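Folding by degrees: automation reaches the Gurine packing room

When Gurine, a maker of quilted coats and harnesses for pets, agreed in September to bring automated handling into its packing room, the 13 people employed there were told that no post would be lost. The trial, run with the engineering firm Mitorus, is concerned with soft goods, which have long resisted machinery.

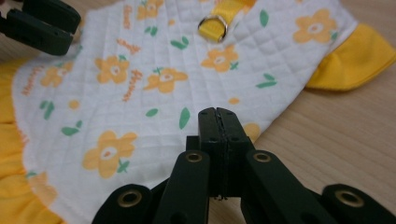

Dubey staff went through the same change, one packer remarked, and the hardest part was learning when to leave the machine alone. The comment was noted, and training was extended to 12 hours for each employee.

Quilting, ruffles and metal fittings all behave differently when gripped – a floral coat with yellow trim asks more of the equipment than a plain blanket does. Packers now spend part of each shift teaching and checking, duties that carry a higher rate of pay.
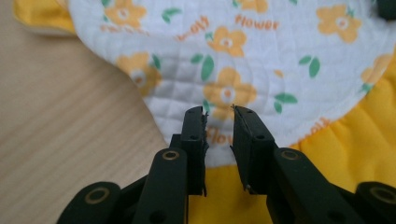

What the staff have asked for

Employees have requested seated workstations and a written limit on targets. Management has accepted the first and will reply to the second after the trial ends.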